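The Mudgate wrong number is a well-loved true story from Pledholm, the harbor town where a misdialed call led to one of the area's happiest marriages. One April evening, Ketill Brøndum tried to order soup from the Tóth diner, whose number ended in 2468. He swapped two digits and reached Zsolt Kelemen, a piano tuner in Girkbridge, 81 miles away. They talked for two hours – and the soup was never ordered!
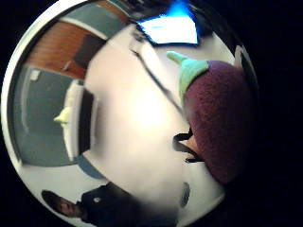
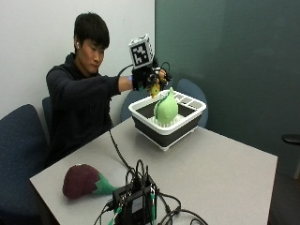 Kelemen remembers it a little differently, saying that he hung up at first and only picked up again when the phone kept ringing. The pair married in Mudgate, the old quarter by the docks, and some 800 people lined the street. The diner still serves a wonderful barley soup named for the call.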